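Ticket: Sastent brewer, bitter and slow extraction on cold brew programme
Product: Sastent countertop brewer, 3 litre vessel
Grinder: Praltine burr grinder, stepped
Opened: 2020-04-08
Status: Resolved, monitoring
Category: Extraction / flow

Reported problem

Cold brew made on the long steep programme tastes bitter and woody, with a dry finish. Drain stage takes 43 minutes. The manual gives a much shorter time for a full vessel. The same beans brewed hot in a plain filter cone taste normal, with no woody note. The fault is present on every full batch. Half batches drain faster but have the same taste.

Beans are the Lamrani dark blend, whole, bought in sealed bags. Water is from the kitchen tap through a jug filter. Chicory is added to the grounds at one part in ten by weight, as in the recipe card supplied with the machine.

Initial checks

Descale light: off.
Lid seal: seated, no tears.
Mesh filter: looks clean, not removed from its collar at this stage.
Drain valve: opens and closes with an audible click.
Firmware: the machine does not report a version on the display. Menu item is missing.
Steep time as set: 18 hours.
Grind setting: 7.

First response from support

Asked to run the rinse programme twice with no coffee in the vessel and time the drain. Asked to confirm the grind setting against the chart on the inside of the hopper lid. Asked whether the chicory was ground or in granules.

Reply

Rinse programme, plain water, full vessel: drained at normal speed both times. This points away from the valve and the outlet pipe.

The chart in the hopper lid lists 7 as suitable for cold brew. The chart is for an older burr set. The present burrs were fitted in October and the grinder has not been recalibrated. Grounds at setting 7 look closer to table salt than to the coarse sample in the manual.

Chicory is granulated, but it had been going through the grinder with the beans. It breaks down to dust. A good deal of it passes through a tea strainer.

Second response from support

Likely cause is fines blocking the mesh, made worse by the chicory. Suggested steps, one at a time:

1. Recalibrate the grinder to its zero point, then go up to the coarsest usable setting.
2. Add the chicory unground, after the coffee.
3. Take the mesh out of its collar and soak it.
4. Shorten the steep.

Log of test batches

Batch A. Grinder recalibrated. Zero point was off by 3 steps, so the old setting 7 was really a 4. Ground again at a true 7. Chicory still ground with the beans. Steep 18 hours. Drain time down to 26 minutes. Taste a little cleaner, still bitter at the end of the sip.

Batch B. As A, with the chicory put in unground on top of the coffee. Drain time 17 minutes. Less sediment in the jug. Woody taste reduced. Bitterness the same as batch A to my palate, so the chicory dust was affecting the flow more than the flavour.

Mesh then removed from the collar. Brown film found on the underside, between the mesh and the rubber ring, where the rinse programme does not reach. Soaked overnight in a solution of ordinary machine cleaner, brushed, rinsed until there was no smell. The film came away in flakes.

Batch C. As B, with the clean mesh. Drain time 11 minutes. Stale, cardboard-like note gone. Bitterness still there but milder.

Batch D. As C, steep cut to 14 hours. Drain time unchanged. Bitterness no longer noticeable when diluted one to one with milk. Slightly thin when drunk over ice with water.

Batch E. As D, coffee dose raised from 200 g to 220 g. Body restored. Drain time 12 minutes. Good result with milk and over ice.

Batch F. Repeat of E to check that it was not a fluke. Drain time 12 minutes. No difference in taste between the two.
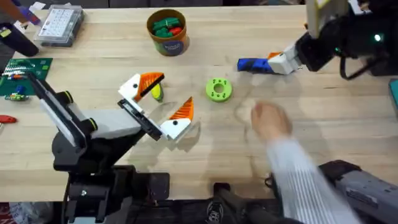

Side tests

Water. One half batch was made with bottled water. It was a touch sweeter than the tap version, but the difference was small and I would not pay for it. The jug filter cartridge was due for a change and has been replaced.

Temperature. All batches above were steeped on the worktop. A further half batch was steeped in the fridge for 20 hours. Softer, with less aroma. Not a fix for bitterness by itself, though it may suit a lighter roast.

Beans. A bag of the Grudach medium roast was tried with the batch E settings. Under-extracted and a bit sour at 14 hours, fine at 17. The times in the recipe card appear to be written for a medium roast, which would explain why 18 hours was too long for the Lamrani.

Sweetening. Sugar syrup was left out of all test cups so that it could not hide anything. With syrup added, batches C to F are hard to tell apart.

Settings now in use

Coffee: 220 g Lamrani dark blend, true setting 7.
Chicory: 22 g granules, unground, added last.
Water: 2 litres, filtered, at room temperature.
Steep: 14 hours.
Dilution: one to one with whole milk, or two parts coffee to one part cold water over ice.
Mesh: out of the collar and brushed after each batch, soaked once a month.

Open points

The missing firmware item in the menu has not been explained. Support has asked for the serial number, which was sent. It has no known effect on the brewing.

The hopper lid chart is wrong for the new burrs. A replacement sticker has been requested.

The rinse programme does not clean the underside of the mesh. The manual says only to rinse the filter under the tap and makes no mention of taking it out of the collar. Passed to support as a suggested change to the text.

Closing note from support

Cause recorded as grinder out of calibration, with build-up behind the mesh and ground chicory as contributing factors. No parts sent apart from the chart sticker. Ticket to stay in monitoring until the next soak of the mesh is due. If the drain time rises above 20 minutes on a full vessel before then, add a reply here and the ticket will reopen.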